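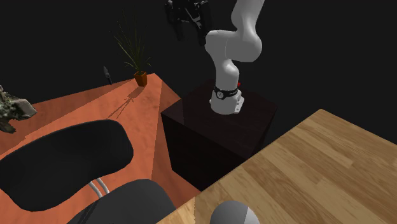
The readers' vote page is showing the wrong book, the requester wrote. Anyone who clicks on the novel Protivness on the Stustholm Prize shortlist lands on the page for the Protivness audiobook, and the vote goes to the audiobook, which isn't on the shortlist at all. The publisher has already been on the phone and is not happy. Can it be fixed before the vote closes on 18th June, and can the votes be moved?

Status: Resolved
Product: Forham Awards, hosted voting
Customer: Stustholm Prize for Fiction
Category: Ballot / entry linking
Priority: High (raised from Normal)

Support, first reply

Thank you for the report. I opened the ballot in a private window and got the same result. The shortlist page shows the right title and the right cover, but the link under the cover goes to the audiobook entry. The Vote button there works, so a reader who doesn't look closely would have no reason to think anything was wrong.

Please don't delete the audiobook entry while we look into it. Deleting an entry also deletes the votes attached to it, and getting them back means restoring from a backup.

Could you tell us:
- whether the audiobook was entered on purpose, for example in another category
- whether anyone edited the shortlist after it was published
- whether the other shortlisted books open correctly for you

Requester

The audiobook was entered in April for the narration award, which is judged by a panel and has no public vote. It was entered by Inskip, the same publisher that entered the novel. They used the same title for both and I think the same catalog record.

Yes, the shortlist was edited. The cover for Protivness was an old one and Inskip sent us a new file. A colleague swapped it the morning after the announcement. I have clicked on the other books and they are all fine.

Two readers have written to us to ask why they were thanked for voting for an audiobook. That was how we found out.

Support

That helps. The edit history shows the cover was replaced by using "Choose existing entry" on the shortlist card and picking Protivness from the list. There are two items in that list with the same title, and the list doesn't show the format next to them. The audiobook comes first. Picking it changed the link as well as the picture. The new cover is used for both entries, so the card looked right afterward.

I tried the following on a copy of your ballot:

1. Cleared the page cache. No change, as expected, as the link is stored in the card.
2. Changed the card back to the novel. The link was then correct in a private window. In a normal window it still went to the audiobook until I signed out and in again.
3. Cast a test vote. It went to the novel.
4. Checked the votes already cast. They stayed on the audiobook entry. Changing the card does not move them.

I would like to make the change in step 2 on the live ballot now, so that no more votes go to the wrong place. It does not affect any votes already cast. Please confirm.

Requester

Confirmed, please go ahead.

What about the votes, though? We can't publish a result with the novel missing most of its readers. It's also awkward for us to be seen moving votes around. There was an argument in the newspapers last year about how the public vote was counted, and the board is careful about it now.

Support

The card has been changed on the live ballot. I also ended all open reader sessions, so some people will be asked to sign in again. They won't lose a vote they have already cast.

The audiobook entry has 1,108 votes. The narration award has no public vote, so none of these can have been meant for it as part of that award. However, the entry page could be reached from the narration page as well, and the Vote button was visible there because the entry had been placed on a public ballot. I have passed the vote log to our data team to see where each one came from.

Priority raised to High.

Data team, internal note shared with customer

Votes checked against the page the reader came from. All but 53 came from the shortlist card. Those 53 came from the narration page or from a direct link, and we can't say from the log which book the reader had in mind.

There are also readers who voted for the audiobook by mistake, noticed, and came back to vote for the novel after the card was fixed. The one-vote rule works by category, and the audiobook is in a different category, so the system let them do it. There are 20 of these. If their first vote is moved it has to be dropped as a duplicate.

Support

Here is what we suggest. Votes that came from the shortlist card are moved to the novel, minus the duplicates. The votes from the narration page are not moved, and we email those readers to tell them their vote could not be counted and that they are free to vote on the shortlist. Nothing is deleted. The original log is kept, and we can send you a signed copy for the board.

We need this approved in writing by someone listed as a ballot owner on your account.

Requester

The board has agreed, and the ballot owner has sent the approval from the account address. They asked that the email to readers not mention Inskip or suggest that the publisher did anything wrong. They would also like a short notice on the ballot page itself. Our wording is attached.

Support

Approval received. The votes have been moved and the emails have gone out. Of those, 5 bounced, and the addresses are in the export on your account page under Reports. The notice is up above the shortlist.

The Vote button has been removed from the audiobook entry. The entry itself has not been changed and the narration judges will see it as before.

For future cover changes, open the entry and use Replace image there. The card on the shortlist will pick up the new file within a few minutes. The "Choose existing entry" option should only be used to put a different book in that position.

I have filed a request to show the format next to the title in that list. I don't have a release date for it. Until then, adding "(audio)" to the internal name of an audiobook entry will keep the two apart. Readers don't see the internal name.

Requester

Done for Protivness and for the other audiobooks. I checked the card on my phone and on the office computer and both open the novel. Inskip has checked as well. The running total on our side matches yours. You can close this.

Support

Closed at the customer's request. A reply to this ticket within two weeks will reopen it.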